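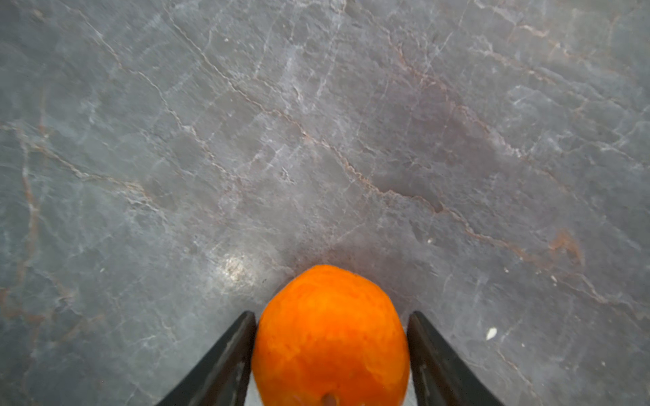 Orange on a gray, veined stone-look surface.

Carnik Scalloped Fruit Bowl, Peach
Item 2606
Manufacturer: Hetivel
Availability: in stock, sold singly or by the carton

The Carnik is an open plastic bowl for storing and serving whole fruit at room temperature. It has a wavy, scalloped rim and a solid, undrilled wall. It is molded in one piece, with no separate base, handles or feet. The bowl is intended for countertops, open shelves and pantry floors, and is used without a lid.

Specifications

Material: polypropylene, colored throughout
Color: peach
Outside diameter at rim: 233 mm, measured across opposite high points
Capacity: 3000 mL, measured level with the low points of the rim
Wall thickness: 2 mm
Finish: satin inside, satin outside
Base: flat ring, molded in
Dishwasher: top rack only
Microwave: no
Oven: no
Freezer: no

Capacity

The stated capacity is a liquid measure and is given so that bowls in the Hetivel range can be compared. It does not convert directly to a quantity of fruit. Round fruit such as oranges leaves gaps between pieces and along the wall, and a full layer of large oranges occupies more of the bowl than its weight would suggest. Small fruit such as plums or apricots packs closer. Fruit may be stacked above the rim, but the top layer should sit in the hollows of the layer under it and not lean on the scallops. 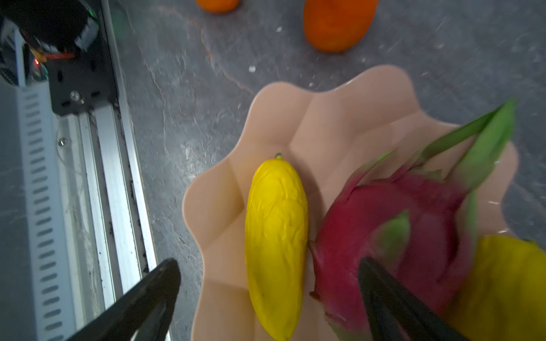

The Carnik accepts mixed loads, and the order of loading matters more with irregular fruit than with round. Place long or heavy pieces first, against the floor of the bowl, and fill the remaining space with whatever is smaller. Fruit with leafy scales should have some clearance on the side where the tips project. A dragon fruit can be laid directly against a long yellow fruit, as shown, with its green spikes left free and a rounder yellow fruit on its other side. Soft-skinned fruit should not be placed under any of these. When a dragon fruit is taken out, lift it from underneath, as the scales tear if they are used as a grip.

Rim

The scallops stiffen the upper edge and allow a thinner wall than a straight rim of the same diameter would need. They are rounded on both faces. The low points are also the pouring points if the bowl has been used to rinse fruit, although there are no drain holes and the bowl is not a substitute for a colander. Bowls with straight and scalloped rims do not nest with each other.

Surfaces

The base ring has no rubber or felt. On stone, stone-look laminate and sealed tile the bowl slides when pushed, and grit trapped under the ring can mark a polished finish. Wipe the surface before setting the bowl down. On a rough floor the ring itself will scuff over time - this does not affect use. A self-adhesive pad set is sold separately under the name Relico and fits inside the width of the ring. Remove the pads before machine washing.

Care

Wash before first use with warm water and dish soap. Do not use scouring powder or the rough side of a sponge on the inside face, where scratches hold juice and are hard to clean. Citrus oil left on the plastic for long periods dulls the satin finish. Berry and dragon fruit juice may leave a pink tint on the peach color. Soak in water with a little baking soda, rinse, and repeat if needed. Chlorine bleach is not recommended.

Dry fully before reloading. Standing water in the bottom of a closed-wall bowl shortens the life of the fruit on the lowest layer.

Nesting and storage

Carnik bowls nest in stacks. Insert a sheet of paper between bowls if they are to be stored for a long time, and turn each bowl so that the scallops line up. If they are out of line the bowls will still stack, but they sit higher and can bind. To separate bound bowls, run warm water over the outer one.

In the carton

Bowl, paper sleeve, care card. The Relico pad set is not included.

Related items

Fiadzo straight-rim bowl, same base ring, clear or white
Relico pad set, self-adhesive
Carnik replacement care card, free with any order

Returns

Unused bowls may be returned in the original sleeve. Slight variation in color between production batches is normal and is not treated as a defect. For matched color across a large order, request a single batch when ordering.

Page revised 7 July 2026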